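We use cookies to remember your reading preferences. By staying on this site you accept them. Accept | Settings

Search the archive
Type and press enter

The Laris Street Letter
11th September

The great hallway clear-out, and what I learned about lending books

So I finally did it. After months of stepping sideways past the bookcase in my hallway (you know the one, if you've ever been over for soup), I pulled every single book off it and stacked them up on the stairs. My plan was to be ruthless. My plan lasted until the second shelf, when I found a paperback about lighthouses that I'd been sure was lost in the move, and then I sat down on the bottom step and read sixty pages of it with my coat on.

I'm still on the lighthouses, by the way. It's 300 pages and not one of them is dull, if you like fog signals, and I do!

What really got me, though, was how many of the books weren't mine. Four had other people's names inside the cover. One had a birthday message to somebody called Auntie Jo, and I don't have an Auntie Jo and neither does anyone in my family. Another was a library book from a town I left a very long time ago, and I'm too scared to ask what the fine would be. I've put it in an envelope with a nice note and a check, and we'll see what they say.

Then there's the big one, the Nkosi family cookbook. I borrowed it from Thulani Venter back in April for one recipe, the bean stew with the burnt onions, and I swore up and down he'd have it back in a week. Thulani, I'm sorry! It's on my kitchen counter with your name on a sticky note, and I've copied the stew out by hand so I never have to ask again. I did get a little splash of oil on the page with the flatbreads. I think it blends in with the ones that were already there.

All of this made me think about how we lend books to each other, and how bad most of us are at it. My grandmother kept a list in the back of her address book, with who had what, and she would cross you off in red pen when it came back. I always thought that was a bit fierce. Now I think she had it right, and I've started my own list in a school notebook. So far it has two names on it and one of them is my sister, who has had my good atlas for so long that some of the countries have changed. 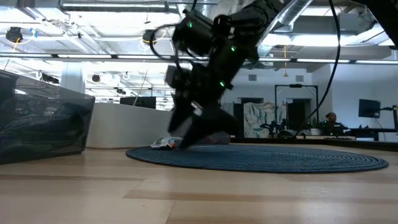

A few of you wrote in after the last letter to ask how I sort my shelves, and I'm afraid the answer is by height, with the cookbooks wherever they'll fit. I tried doing it by author once. It looked terrible and I couldn't find anything, because I remember books by their color and how heavy they are. If you do have a system that works for a person like that, please write and tell me, I would love to print it.

The ones I'm giving away are in two boxes on my porch. There are plenty of mysteries, a set of garden guides with the rose volume missing, and a French dictionary that's seen better days. Come by and help yourself, and if it looks like rain just knock and I'll bring them in. Anything left by the end of the month goes to the thrift store.

Next time I want to write about bookmarks, and the odd things we use for them. I found a train ticket, a seed packet and half a birthday card in mine, so send me yours.

Recent letters
Why I gave up on the window box
Soup for a crowd, with very few bowls
A short walk and a long bus ride home
Your replies about squeaky stairs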